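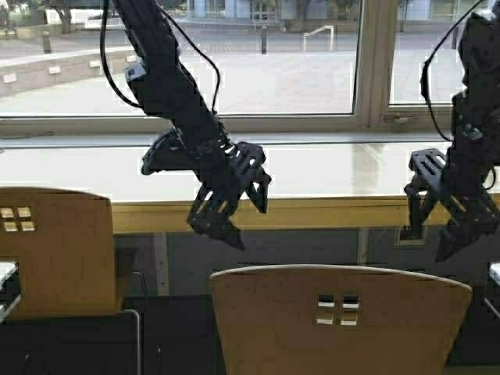 Masanobu Kinoshita won't let me sit down until I've signed the battery log. "Sign first, then coffee," he says, and pushes a clipboard at me. I've been coming to the Trollberg workshop on and off since January, mostly to use the laser cutter, and I'd walked past his two-armed build so many times that I'd stopped asking what it was for. So this time I asked (and brought a recorder, and then had to ask half of it again when I forgot to press the button).

The robot is called Mako. It has two arms, both black, with fingered grippers he has rebuilt more often than he'd like to admit. "The first set closed like a door slamming," he tells me. "I put a paper cup in there and it was a flat cup. So I started over." The current fingers are plates with a lot of holes in them, and I'd assumed that was to save weight. He laughs at me. "A little bit weight. Mostly I didn't know where I would want the screws!"

He's a retired elevator technician, which explains a good deal about the way he works. Everything is written down. Every joint has a page in a green binder, with the date it was last opened and what he found inside. When I tell him it looks like a lot of paperwork for a hobby he shrugs. "An elevator you fix at two in the morning, you want the page from the last guy. Here the last guy is me, but I forget things too."

We talk for a long time about cables. I hadn't planned on that, but get him started and you'd better have somewhere to sit. The cables on Mako hang in big loops beside the arms, and I ask whether he's going to tidy them up. No, he is not! His first version had everything zip-tied flat and it looked beautiful for one evening. Then the shoulder turned farther than he'd planned and pulled a connector clean off the board. "So now they get slack. My friend says it looks like a laundry line. Fine. It's a laundry line that works."

I ask what it has cost him. He opens the binder to the back, runs a finger down the column and reads out $1,937, not counting the motors he ruined. The biggest single bite was some 700 dollars for servos, bought from a small outfit called Naidoo that sells surplus stock by the box. He likes them because they answer the phone. He's less kind about the wrist brackets he ordered from Hundevell, which arrived with the holes drilled for a different bolt pattern. "I wrote them a polite letter. Then I wrote them another letter." Did they answer? "They sent me a catalog."

What he wants from it is pretty modest. He wants Mako to push in chairs. The workshop shares its big room with a drawing class, and at the end of an evening there are chairs everywhere, at every angle, and somebody has to go round and put them straight. I say that seems like a job for a person with two hands and five minutes. "Yes," he says, "and it's a very good job for learning. The chair has a top edge and it doesn't roll away. If you bump it a little, it forgives you."

The hard part -- and here he gets up and acts it out for me, elbows high, walking toward my chair with me still in it -- is coming down from above without knocking the thing over. The arms have to reach past the backrest, and the wrist has to turn 90 degrees on the way, and for a while one arm was finishing the turn well before the other. He tracked that down to a setting he'd typed into one controller and forgotten to type into its twin. Three weekends, that took. He shows me the page. It says "STUPID" in capitals, with the setting written neatly underneath.

I want to know about the window, too, because half the people I've talked to about vision code complain about windows. He does as well. "Bright behind, dark in front. My camera sees the outside very nicely, thank you, I don't need the outside." He's been trying different exposure settings and keeping notes on which hour of the day he tried them. He's in no hurry about it. When I ask if he'd consider just pulling down a blind, he looks a bit hurt and says the class likes the light.

Before I leave I ask what's next on the list, and he turns the binder around so I can read it for myself. Softer fingertips. A new emergency stop, with the button where his knee can reach it. A second copy of the binder. Then he hands me the clipboard again, because I'd signed on the wrong line.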